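Student Robotics Project, Trarkix Fund
Progress report, second period
Prepared by Esperanza Esposito, project supervisor, Hastton

Dear colleagues of the Fund,

I send you our report for the months until April. The group continues with the same students as in the autumn, and they meet every afternoon from 16:00.

1. What was planned

In the application we promised that the students would teach a two-arm robot to tidy kitchen tools on a table. The task has two parts: pick up one tool, then put it in the correct container. The students named the program Lultuvov, and this name is now also used in our budget sheets.

2. What was done

The recording of practice runs is finished. The students stored 3,266 runs in total and checked them one by one. After the check they kept 1,768, and the others were removed, mostly for a late start or a tool dropped outside the table. This work was slow and not so interesting for the younger students, but they did it with care.

The spoons were easier than we expected. Thin handles are still difficult - the fingers close a little too high and the tool turns. The Quintanilla team, which is our second group, is writing a correction for this.

3. Spending

From the equipment line we have used 629 euros, for replacement finger pads, cables and the kitchen tools. The travel line is not touched yet. I would like to ask if we may move a part of it to equipment, as the regional competition will now be held in our own town.

4. Work at the table

The box grater, the clear container and the yellow or orange one are part of the table set.
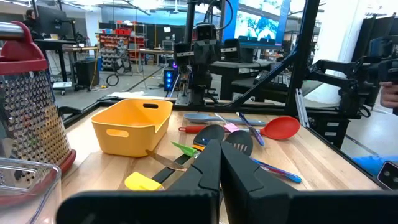
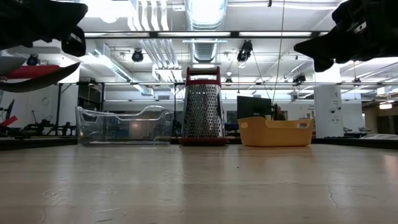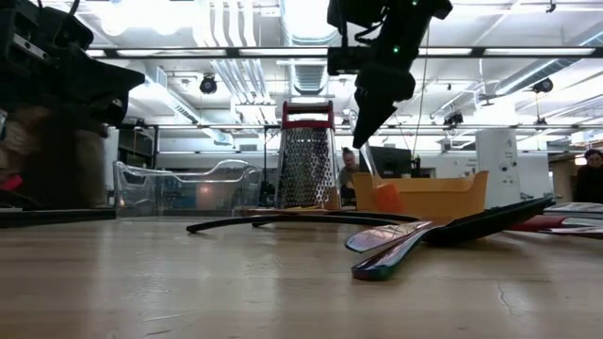
The grater was a wish of the students. It is heavier than the other things and it has a handle of a different form, so they want to include it in the last test, after the spoons and spatulas. I agreed to this on the condition that the main task is ready first.

5. Next period

We have 2 open points. The first is the correction for thin handles. The second is the written guide, which at present exists only as notes of the students and must be put in order before new members join. I will send the guide together with the final accounts.

With kind regards,
Esperanza Esposito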